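Drivdale students teach a robot to make a sandwich, slowly

27 March 2025
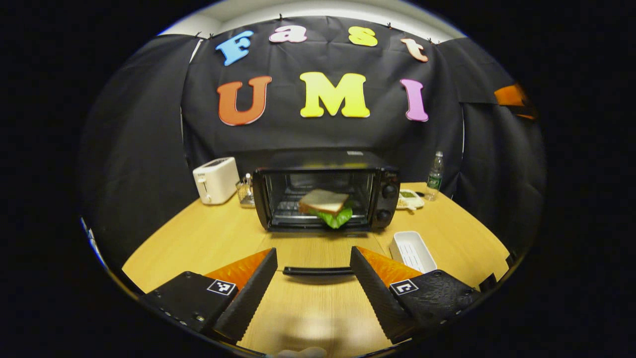 The robotics club at Drivdale has spent most of this school year on lunch. Its project, called Magsi, is supposed to end with a robot arm that can put a sandwich in a toaster oven and take it out again without help. So far the students have done most of the handling themselves, working a gripper by hand and recording each try so the arm can learn from it.

The club says it has 62 usable recordings. In a progress report posted this week, it claims the arm "completed the task" in 65 percent of its trial runs. The report is less clear on what completed means. A footnote says a run counted if the sandwich ended up on the rack, whichever way up, and that 3 runs were left out over "setup problems." How many runs there were in total is not stated.

There is also the matter of the table. Every recording was made with the same oven in the same spot. Whether the arm could cope with a different kitchen, or even the same oven moved over a few inches, has not been tested. The club says it plans to try.

The students are clearly learning plenty, and the school paid little for the equipment. But Magsi has been entered in the Prallo contest in Skatarden in April, where teams get three attempts on a table they have not seen before. The club's entry form describes the system as "ready for home use." Judges may want to see it make lunch first.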